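Power Strips and Extension Cords: Keeping Them Tidy and Safe

Household Tips - Thursday, February 8, 2018

Most houses have more things to plug in than outlets to plug them into. A few habits will keep the cords under control and make it easier to find the one you want.

Know what the strip can carry

Turn the strip over and read the label. It gives a maximum load in amps or watts. Add up the wattage of everything you plan to plug in and stay well under that number. Phone chargers, lamps and a radio are fine together. A space heater is not fine on a strip at all, and the same goes for toasters, hair dryers, window air conditioners and microwaves. Those go straight into the wall.

Never plug one strip into another. If the cord won't reach, buy a strip with a longer cord.

A surge protector and a plain power strip look alike. Read the package. The surge parts wear out over time, and many protectors have a small light that goes off when the protection is gone. The outlets may still work after that, so check the light when you dust.

Label both ends

Put a tag on every plug, and another tag on the same cord near the appliance. Bread bag clips work well and cost nothing. Masking tape folded over on itself also works, but the ink fades behind a warm cabinet. Howard Catterall of Kaneck wrote in to say he uses colored electrical tape, one color per room, and keeps the key on a card inside the fuse box door.

Choosing a length

Measure along the path the cord will take, including up and down the furniture, and add a foot. A 50-foot cord is handy for the hedge trimmer but a nuisance behind a desk. For outdoor work, use only cords marked for outdoor use and plug them into a GFCI outlet.

The gauge number matters too. A smaller number means a thicker wire. We keep one 14-gauge cord for the shop vacuum and the circular saw. Thin brown lamp cord is for lamps and nothing else.

Where to put the strip

Keep it off the floor if you can. Floors collect dust, pet hair and spilled drinks. The back edge of a desk or the side of a bookcase is a better place. Many strips have keyhole slots on the back for screws. To mark the holes, lay a strip of painter's tape across the back of the power strip, poke through the slots with a pencil, then move the tape to the wall and drill through the marks. Unplug the strip first, and check for wiring in the wall before drilling.

Do not run cords under rugs or through a doorway where the door closes on them. Do not staple them to the baseboard. Adhesive clips hold well on painted wood if you wipe the spot with rubbing alcohol and let it dry before sticking them on.

Clear a work space first

Sorting is easier on a table than on your knees behind the television. Put down a mat so nothing gets scratched, bring the strip over with its cords, and take the plugs out one at a time.

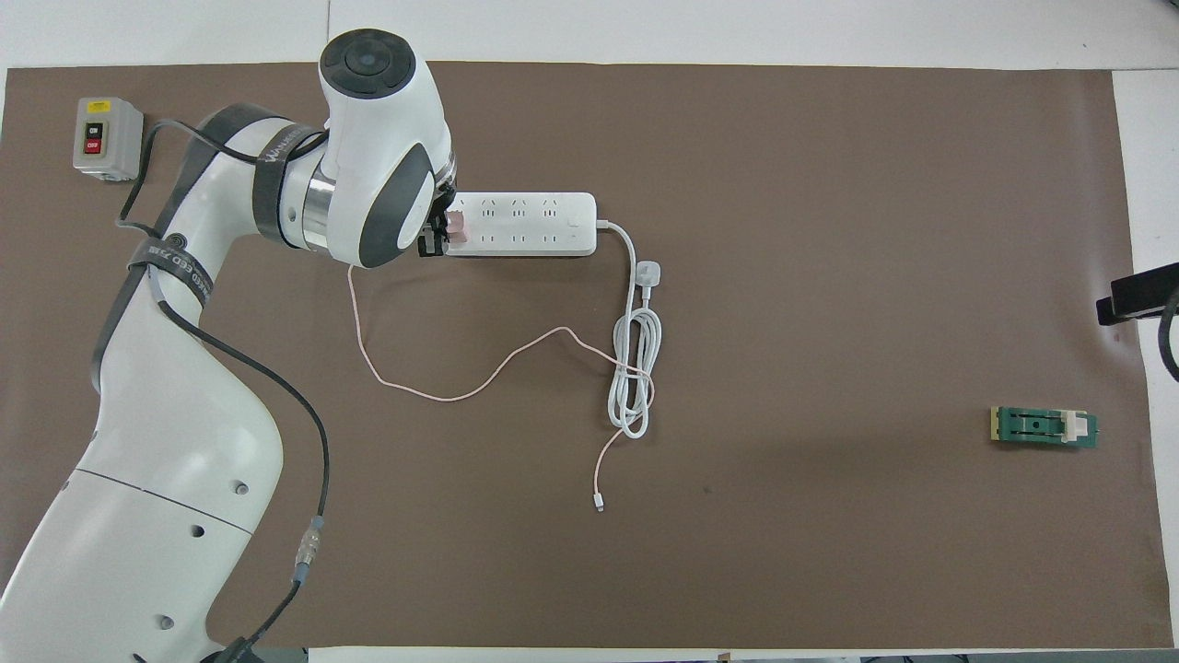 A white power strip on a brown mat.

Wipe the case with a dry cloth. A soft, dry paintbrush gets dust out of the outlet openings. Never use a spray cleaner, and never poke anything metal into the slots. Look at the plugs as well. Brown marks, a melted spot or a loose fit means the strip should be thrown out.

Bulky plugs

Chargers with a large block cover the outlet next door. Put them at the ends of the strip, or turn them so the block hangs off the side. If you are buying new, look for one with some of the outlets spaced farther apart.

Storing cords you are not using

Wind them in loose loops. Wrapping a cord tightly around your elbow puts a twist in it, and after a few years the wire inside can break. Hold one end in your left hand, make a loop about as long as your forearm, and turn the cord a little with your fingers so each loop lies flat. Fasten with a strip of hook-and-loop tape.

Empty toilet paper tubes are good for short cords. Stand them on end in a shoebox and write the length on each tube. The box will hold 9 or so, depending on the shoes.

When to replace

Throw out any strip or cord that feels hot, buzzes, smells, has a cracked case, or has a plug with a missing ground pin. Cut the plug off before it goes in the bin so that no one takes it home. Many hardware stores and recycling centers accept old cords for the copper - call first.

Next week: getting candle wax out of a tablecloth.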